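Rostard Studio Opens Spring Sale of Small Works on April 12, 2021

Original paintings and prints available online and by appointment 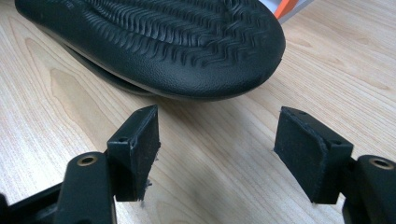

Sale details

Rostard, the shared studio of painters Binta Bako and Kayode Osagie, has opened its spring sale of small works. The sale comprises 138 original pieces in acrylic, gouache and ink, and a set of giclée prints. All pieces measure 10 inches or less on the longest side. Prices for originals start at $60. Prints are issued unframed, signed and numbered on the reverse.

The majority of the work was completed over the winter. Bako's contribution is a series of coastal studies titled Clorar, painted on cradled birch panel and sealed with a matte varnish. Osagie is showing abstract pieces on cotton paper from his continuing Belhaj series.

"Small panels dry quickly and can be reworked in a single session," said Bako. "I tested color mixtures on them that I will use on larger canvases later in the year."

Viewing and collection

The studio is at 844 Rutness Road, second floor. Viewing is by appointment, with a maximum of four visitors per booking. Appointments can be requested through the contact form on the studio website. Purchased work may be collected on the day or shipped flat in rigid board packaging. Shipping is charged at cost and calculated at checkout.

Works are sold in the order in which payment is received. Pieces cannot be reserved. Returns are accepted within 10 days of delivery, provided the work is in its original packaging.

The sale closes at the end of April. Unsold panels will be withdrawn and will not be relisted online.

Media contact

Ngozi Wike, Rostard Studio
High-resolution images of the work are available on request.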